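Search the notebook
Enter keyword
Go

Room notebook: the Cadwaladr suite, first proper night in it 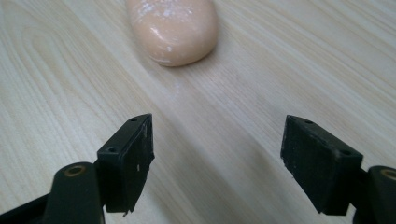 Fatano House, April 2026
Posted by the rooms desk

Slept in the Cadwaladr last night so I could stop guessing about it. Everyone who works here should do a night in each of the suites at some point, and I'm putting mine down while I still remember which floorboard it was (second one in from the wardrobe, left side, loud enough to wake a person in the next room).

Heating first. The radiator under the bay gets going fast and the one by the door barely tries. I bled it twice before bed and got a little hiss out of it the first time and nothing the second. By eleven the window end was lovely and the door end was not. I'd like to swap the valve before we touch anything else, and if that does nothing then it's the pipe run and we're into real money. The last quote from Ganberg was $954 for the run alone, no making good of the plaster, so valve first please!

The bed is great. I was against the Tornari mattress when we ordered it and I take it all back. Firm at the edge, so you can sit down and put your shoes on without sliding off, and I didn't wake up once until the gutter started. About that gutter — it drips onto the lead over the porch, right outside the head of the bed, and it goes tick, tick, tick until you want to climb out there in your pajamas. It rained for maybe an hour. A guest paying suite rates is going to mention it at breakfast and they'd be right.

Reading lights: the switches are back to front, left switch for the right lamp. I fumbled it three times in the dark. Also the plug on the desk side is behind the desk leg, so my phone charger wouldn't go in without moving the whole thing, and now there's a fresh mark on the skirting (mine, sorry, I'll touch it up, there's half a can of the off-white in the paint cupboard).

Bathroom. Timed the hot water from the basin tap at 18 seconds, and the bath was slower but I forgot to look at the clock. Pressure is fine. The bath holds its heat really well, which I put down to it being so deep, and I stayed in far too long. The hook on the back of the door is too high for me and I'm not short. The extractor keeps running for 8 minutes after you switch the light off, and it hums right through the wall into the bedroom. Can that be turned down? I think there's a little dial inside the cover but I didn't have a screwdriver with me.

Curtains: they don't quite meet. There's a gap at the top about as wide as my thumb and at this time of year the sun comes straight through it onto the pillow. An extra pair of hooks might pull them over. If not, they need to go back to be widened, and I want that done before July when we're full.

Wedding party wants this room plus the one across the landing, so ideally the door radiator and the gutter get done together while it's empty. Ladder is still at the barn.

Did not test: the safe, the sofa bed, the window locks. Tea tray had no teaspoons.

Recent entries
Boiler room, spring service notes
Landing carpet samples, round two
Breakfast room chairs, the wobbly ones
Sash cords on the garden side
Linen order and what came back wrong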